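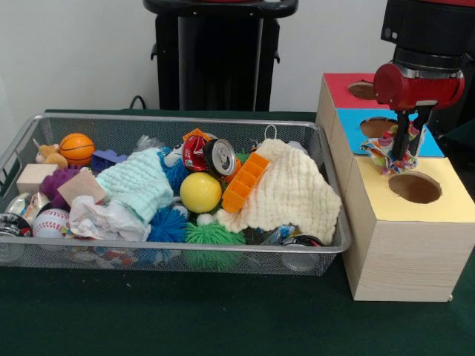
I have been thinking a good deal lately about how many toys a child needs, mostly because my granddaughter turned 3 in May and I was told, very kindly, not to buy her anything. I bought her something anyway, of course (a grandmother who can walk past a toy shop window is made of sterner stuff than me), but the request stayed with me all the way home on the bus.

When I was small in Essien my sister and I shared one drawer. It was the bottom drawer of the kitchen dresser and everything we owned for playing with had to fit inside it, and if it didn't shut, our mother would sit down on the floor with us and we would choose. I remember those afternoons as rather solemn. A doll with no hair once beat a perfectly good skipping rope, and I still think we chose rightly.

My neighbour Jana Brandes has raised 7 children, her own and other people's, and she has no patience with my drawer. She says children are natural collectors, that they like a heap, and that half the pleasure is in digging for the thing you want and finding something else on the way down. She may have a point. Watch a little one at a jumble sale and you will see a happiness that a tidy shelf has never given anybody!

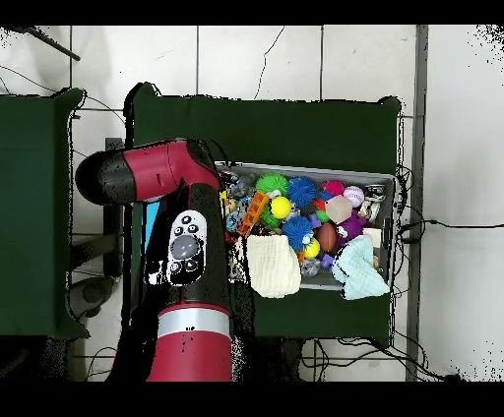
Where I part company with Jana is on the matter of buying. A heap that has gathered itself over years, from cousins and birthdays and the house clearance two doors down, is a lovely thing. A heap ordered in one evening, with the boxes still in the hall, seems to me a bit sad. I read a letter in our local paper from a father in Komitz who had added up what he spent on toys last year and got to 500, and he sounded more puzzled than sorry. He couldn't remember what most of it was.

So I would like to put in a word for borrowing. The toy library in Fikum opens every morning through July, and my friend Tomoyo Kikuchi, who helps at the desk, tells me they have 210 families on the books now. You take things home for a few weeks, you bring them back with a piece missing, and people are very nice about it. My granddaughter has had a wooden train from there twice, and the second time she greeted it like an old friend home from sea.

I do understand why parents are tired of presents. Their houses are small and their evenings are short, and it is they who tread on the bricks in the dark, while we grandparents wave from the gate and go home to a clear carpet. I shall try to do better at Christmas. I have already cleared out the bottom drawer of my own dresser, and she is welcome to fill it with whatever she likes, so long as it shuts.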